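Gluten-Free and Dairy-Free Baking with Four Flour Blends
Final Project Report, Food Science Practicum
Marites Fajardo and Purificación Sepúlveda
Apr 15, 2023

Summary

We compared four gluten-free flour blends in one dairy-free muffin recipe. We wanted to know which blend gave the best height and the least crumbly texture, and whether people who eat ordinary wheat muffins would accept the result. The rice and sorghum blend did best on height. The oat blend did best with tasters. The all-rice blend came last on almost everything. Adding psyllium husk helped the rice blend but did not bring it level with the other three.

Background

Gluten is the protein network that forms when wheat flour is mixed with water. It traps gas from the leavening, so the batter can rise and hold its shape while the starch sets. Flours without gluten need something else to do that job. Home bakers usually use xanthan gum, guar gum, psyllium husk, or extra egg.

Taking out milk and butter adds a second problem. Milk contributes protein and sugar, which help with browning. Butter carries flavor, and the water in it turns to steam in the oven. Recipes that replace both tend to come out pale and a little flat in taste.

Marites has a cousin with celiac disease and had been baking for her for some time before this course. Many of the recipes she used called for a store-bought blend without saying what was in it, and two blends from the same shelf could give very different muffins. That was the starting point for the project.

Ingredients and blends

All four blends were mixed by us from single flours. We bought the flours in one trip so that each came from one bag.

Blend A: white rice flour, potato starch, tapioca starch
Blend B: white rice flour, sorghum flour, tapioca starch
Blend C: certified gluten-free oat flour, potato starch, tapioca starch
Blend D: buckwheat flour, white rice flour, tapioca starch

Each blend was 60 percent flour and 40 percent starch by weight. In blends B and D the flour part was split evenly between the two flours. Xanthan gum was added at the same rate to all of them. The total made up over the project was 3000 grams of dry blend, plus a small amount of blend A that we threw out after a weighing mistake.

The rest of the recipe stayed fixed: unsweetened soy milk with a spoonful of cider vinegar, sunflower oil, brown sugar, two eggs, baking powder, salt, and vanilla. We picked soy milk over almond milk for its higher protein content, hoping for better browning.

Method

Baking was done in the teaching kitchen at Catacutan Hall, in the lower oven only. An oven thermometer on the middle rack was checked before each tray went in. The dial and the thermometer did not agree, so we went by the thermometer.

1. Weigh the dry ingredients and whisk them together.
2. Mix the soy milk and vinegar and leave for five minutes.
3. Beat the eggs, sugar, and oil, then add the soy milk and vanilla.
4. Combine wet and dry and stir for one minute.
5. Rest the batter for 20 minutes.
6. Portion by weight into paper cases and bake until a skewer comes out clean.
7. Cool on a wire rack for one hour before measuring.

Step five was not in our first plan. Without the rest, the rice blends were gritty, and Purificación suggested giving the flour time to take up water. We ran blend A with and without the rest, and the difference was clear enough that we used it for everything afterward.

Each blend was baked on two separate days. The muffins were measured at the highest point with a ruler and then cut in half to look at the crumb.
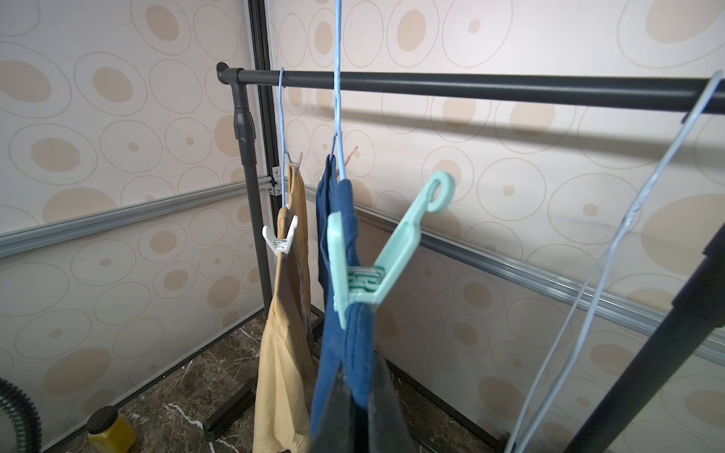

Tasting

We had 16 tasters, all students or staff from our building. None of them had a food allergy or celiac disease. We asked about this in writing beforehand and listed every ingredient on the sign-up sheet, including egg and soy. Samples were given on plates marked with a letter that did not match our own blend names. Tasters had water between samples and scored each muffin from one to nine for texture, flavor, and overall liking. There was also a line for comments.

A wheat muffin made with regular milk was included as a fifth sample. Tasters were told that some of the muffins might contain wheat or milk but were not told which.

Results: height and crumb

Blend B rose the most on both days, with a rounded top and an even crumb. Blend C was slightly lower and had a moister crumb that held together well when cut. Blend D rose unevenly. On the first day the tops split, and on the second day they did not. We do not have a good explanation, although the batter on the first day was a bit thicker.

Blend A was the lowest. It had a flat top and broke apart when sliced. By the next morning it was dry enough that we could not cut a clean half.

Color varied less than we expected. Blend D was much darker because of the buckwheat, and the other three were close to each other. All were paler than the wheat muffin.

Results: tasting

The wheat muffin had the highest score for texture. For flavor, blend C and the wheat muffin were nearly tied, and several people wrote that blend C tasted like oatmeal cookies. Blend B came next. Comments on it were short and mostly positive, with two people noting a slight aftertaste.

Blend D divided the tasters. A few gave it their highest score of the day and a few gave it their lowest. The word "earthy" came up often, from both groups. Blend A was described as sandy, dry, or plain.

Follow-up: psyllium in blend A

Rice flour is the cheapest and easiest to find of the flours we used, so we tried to improve blend A. We replaced the xanthan gum with ground psyllium husk and added a little more soy milk. The muffins were taller and could be sliced the next day. The crumb was somewhat gummy near the bottom. We baked this version once and did not run a second tasting.

Storage

Leftover muffins were kept in closed containers at room temperature and checked after one and two days. Blend C kept best. Blend B was acceptable on the second day if warmed first. We also froze a few of blends B and C, wrapped singly, and thawed them a week later. Both were close to fresh, and we would suggest freezing to anyone who bakes a full batch for one person.

Problems and limits

The tasting group was small and came from one building. People who eat gluten-free all the time might score the samples differently, and they are the people who would use these recipes. We did not include them this time, since the kitchen is also used for wheat baking and we could not rule out contamination.

Height was measured by hand. A muffin with a split top is hard to measure fairly, which affects blend D more than the others. We also used just one recipe. A blend that works in muffins may not work in a yeast bread or a pie crust.

Cost was only noted loosely. Sorghum flour was the most expensive of the single flours and oat flour varied a lot depending on bag size.

Conclusions

For dairy-free muffins, we would use blend C where oats are tolerated and blend B where they are not. Some people with celiac disease react to oats even when they are certified gluten-free, so blend C is not right for everyone. Blend D is worth trying for someone who already likes buckwheat. Resting the batter made more difference than we expected, and it costs nothing but time.

If we continued, we would repeat the psyllium test with all four blends and try a mix of oat and sorghum — the two flours that did best here.

Division of work

Marites wrote the base recipe, mixed the blends, and ran the baking days. Purificación set up the tasting, entered the scores, and did the storage checks. Both of us wrote the report.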